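Brisbridge flooring shop to label underlay by density from July

5/24/23

A flooring shop in Brisbridge is changing the way it sells carpet underlay, after a review of its complaints showed that many customers did not know what they had bought.

Brinkmann Flooring, on the town's Mill Road, will put a printed label on every roll of underlay from July. Each label will give the thickness, the density and the type of room the product is meant for. Quotes for fitted carpet will also list the underlay on its own line, with its own price. Until now the shop has usually given a single figure for carpet, underlay, gripper rods and fitting together.

Afia Osei, who manages the shop, said the old way of quoting was quick but left people guessing.

"Customers spend an hour choosing a colour and then say yes to whatever goes underneath," she said. "Two years later they come back and tell us the carpet has gone flat in front of the sofa. Quite often the carpet is fine and the underlay has given up."

The shop went back through 1,609 carpet jobs fitted by its own teams. Complaints about flattening or a lumpy feel underfoot were more common where the customer had taken the cheapest foam, and most of those jobs were on stairs, landings and hallways. Staff also found 34 orders where the underlay had not been named on the paperwork at all. In those cases the fitters had used whatever was on the van that suited the carpet, and the customer had no record of it.

Brinkmann sells underlay from two suppliers, Jirkow and Vornitz. Jirkow makes foam in several thicknesses, while Vornitz supplies crumb rubber and a heavier sponge rubber. The foam is lighter to carry and warmer to the touch, and it is the usual choice for bedrooms. The rubber types weigh a good deal more and are harder to cut, but they hold their shape better where people walk all day.

Ms Osei said thickness was the number most people asked about and that it could mislead. A thick, light foam feels soft in the shop and can squash down under a wardrobe or a busy doorway. A thinner and denser sheet may feel firm on the first day and still feel the same years afterwards.

The new labels will use plain room names - bedroom, living room, hall and stairs, and rented property - with the density printed underneath for anyone who wants to compare it with products sold elsewhere. There will also be a separate mark for underlay that can be used over underfloor heating. The shop had considered a star system but dropped the idea in the spring, as staff felt people would take a five-star foam for a staircase.

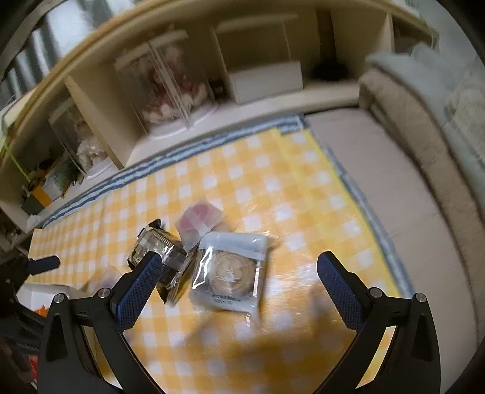
Can you keep the old underlay when you change the carpet?

It depends on its age and condition, but in most homes it should be replaced, as it will have worn in the same places as the old carpet and the new one will soon show it.

The shop's fitters will check existing underlay free of charge when they come to measure. They will lift a corner in the room and, where possible, look at the doorway too. If it is to stay, that will be written on the quote. Torn pieces can be patched with new material of the same thickness, though Ms Osei said the shop would not patch on stairs.

Gripper rods will be treated in the same way. They can often be left in place if they are firmly fixed and the pins are sound. If the new underlay is thicker than the old, the fitter may need to change them, and doors may need trimming. Door trimming is not part of the standard fitting price and the shop asks customers to book a joiner for it.

Prices for underlay are not changing with the new labels. Ms Osei said some quotes would look longer but the total would come out the same if the customer picked the same materials as before. People who want the carpet and the underlay from different shops will be able to have both fitted by Brinkmann, which it has not offered in the past. A small handling charge will apply to any underlay bought elsewhere.

The change will mean some work behind the counter. The shop holds roughly 4,000 square metres of underlay between the showroom and its store behind the railway station, and each roll has to be checked against the supplier's data sheet before a label goes on. The Vornitz rolls have been done. The Jirkow rolls are taking longer, as several older lines were delivered with only a product code on the wrapping and the shop has had to write to the maker for the figures.

Any roll that cannot be matched to a data sheet by the start of July will be sold as remnants, at a lower price and without a room name. These will be kept in the bay by the side entrance, next to the vinyl offcuts.

A sample board is going up at the front of the showroom as well. It has 12 squares of underlay with the same plain twist carpet laid over each one, so that customers can stand on them and feel the difference. The board was tried out for a fortnight this month, and Ms Osei said several people had changed their minds after using it, in both directions. One couple moved to a cheaper foam for a spare room. A landlord who had planned to put light foam through a whole house chose crumb rubber for the stairs and kept the foam upstairs.

Customers who have already paid a deposit can ask for a new quote in the new layout before their fitting date. They can also change the underlay up to five working days before the work is due. After that the material will normally have been cut and loaded, and a charge may be made.

Anyone who had a carpet fitted by the shop and wants to know what is under it can ring or call in with their order number. Where the underlay was not recorded, a fitter will visit and lift a corner to find out. Visits of this kind are being booked on weekday mornings only, and the shop said there was already a short wait for homes outside Brisbridge.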